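Home | Guides | Bench Notes | Forum

Comparing Two Hand Controllers on a Peg Board

If you've been reading along since October you'll know we've been going back and forth between the Perrin controller and the Skamum one, and I promised to write down how we run the comparison so you can try it on your own bench (it really is a fun afternoon!).

Start with the board flat on a dark mat, so the white plates stand out nicely for the head camera. Park both arms, open both hands, and let everything settle for 60 seconds before you zero the fingers. I used to skip the wait, and Geum-ok Ma very kindly pointed out that my zeros were wandering all over the place.

Now pick one small peg and stay with it. Set the grip force to 400 on the controller scale, pinch the peg between the fingertips, and bring it down over the plate slowly, keeping the other hand up and out of the way.

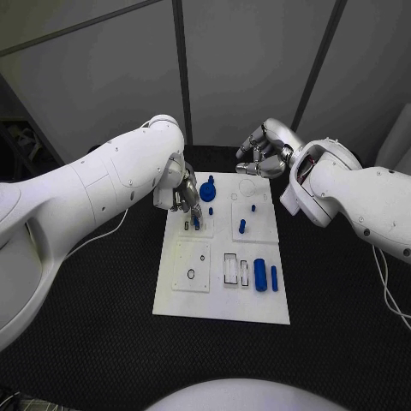

Left hand lowering a small blue peg toward the square plate, right hand open above the board.

Do six tries with the first controller, then swap and do six more with the same peg and the same plate. Write down every miss, even the silly ones, and note whether the peg tipped in the fingers or simply met the plate in the wrong spot. Those are two very different problems, and only the first has much to do with grip force.

Once the small peg feels comfortable, move on to the thick cylinder and leave the gear for last.

Share | 6 comments

Related
Zeroing Fingers the Fistside Way
Mathis Marchal on Cable Slack
Suson Wrist Mount, First Look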